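Oct 31, 2021

Hello everyone,

On the Tranus Year 10 smoke-free group, one of you wrote:

> Could the Gernevari pupils run their vaping talk for the younger ones too, or is it only for the upper years?

Oh, I'd love them to! They did it at Prosbridge earlier in October and the little ones asked far better questions than we grown-ups did (I had to look two of them up afterwards).

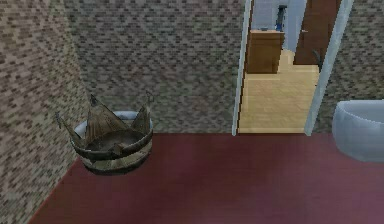
## What we still need

- A hall for 9 November, from 10 till 12
- Someone to print the Tolentino leaflets
- Parents' permission slips, please, even the crumpled ones

I've left the quit-line posters in the school office, so do help yourselves, and take a spare for the bus shelter if you're passing.

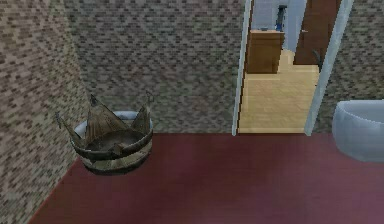 *Wooden tub by the tiled wall*

Warmest wishes to you all, and do write back if I've muddled anything.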